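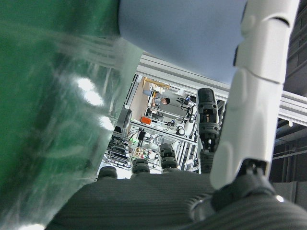 Matby Institute, Dexterous Manipulation Group

The Hand Is the Cheap Part

By Ita Quinlan

Every July I am asked to predict what a robotics lab will need for the next year, in a spreadsheet with a column called Justification that holds 132 characters. I have grown fond of that column. It has taught me to write "replacement finger parts, various" with real feeling.

My complaint is with the rest of the spreadsheet, which believes that equipment is a thing you buy. You buy a hand. The hand arrives. The line turns green, and the money is understood to be over.

Anyone who has stood near a working robot hand knows the money has barely put its coat on. A hand needs an arm. The arm needs something stiff to hang from, so you order aluminum extrusion, and then you order the brackets for the extrusion, and then you order the other brackets, the ones that fit. After that come cables. I have never seen a proposal with enough cable in it. Ours hang in tangles behind every bench and I would defend each one of them before an auditor, provided the auditor didn't ask me where it went.

When we bought the Hornov hands, I put in for the hands, the arms and the frames, and felt very grown up. I left out fingertip pads, because who budgets for fingertips? The pads are rubber, they spend their working lives pressed against things, and they go the way of all rubber. A replacement set is $439. The first invoice went under "office supplies" while I looked at the ceiling.

Enda Quinlan, who runs our purchasing (we are cousins, which has never once got me a faster signature), takes the opposite view. Enda thinks researchers can't be trusted with an open line for spares, because they will fill drawers with parts for machines they no longer own. There is something in that. We still have a drawer of connectors for the old Vindo arm, and the Vindo arm left before I had gray hair. But a drawer of dead connectors costs less than a bench that sits idle while a small screw makes its way through approvals.

So my position, which I have now put in writing to the Mulcahy building's equipment office, is that every request for a robot should carry a second line 20 percent the size of the first, labeled "keeping it alive," and that no one should be required to say in July what it will be spent on. I don't know which joint is going to fail. If I did, I would have gone into a more lucrative line of prophecy. 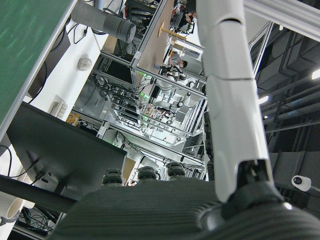 Should a lab spend its whole first-year equipment budget on robots?

Hold some of it back for spares, mounting hardware, cabling and repairs, and agree on the amount before the purchase order goes out.

The usual objection is that vendors sell service plans. They do, and I have read ours. It covers faults in materials and workmanship. It does not cover "contact with objects," and since contact with objects is the whole of our research program, I asked the sales rep what exactly we were paying for. He said peace of mind. I tried entering that in the Justification column and the form rejected it.

A better objection is that money held back for repairs looks, from three floors up, like money you didn't need. I have watched a department treat its unspent repair line as a surplus and take it away in the last weeks of the year, right before a wrist joint gave out. The wrist then had to be requested as new equipment, with three quotes. There is one company that makes that wrist. We got three quotes from it.

I would also like someone to budget for floor space. Frames multiply. You put up one workstation, and the next one leans toward it for company, and before long the people who are meant to be doing the work have a desk apiece somewhere behind the rails. Desks don't appear on my spreadsheet either. They belong to Facilities, who regard a robot as an unusually demanding lamp.

What I will concede to Enda is the matter of record keeping. If we are to be given a loose pot of money, we should be able to show where it went, and for any part under $100 a line in a shared log ought to be enough. Enda wants a form. We have been discussing the form since 4th April. The latest draft has a Justification column, and I have asked for it to be a little wider.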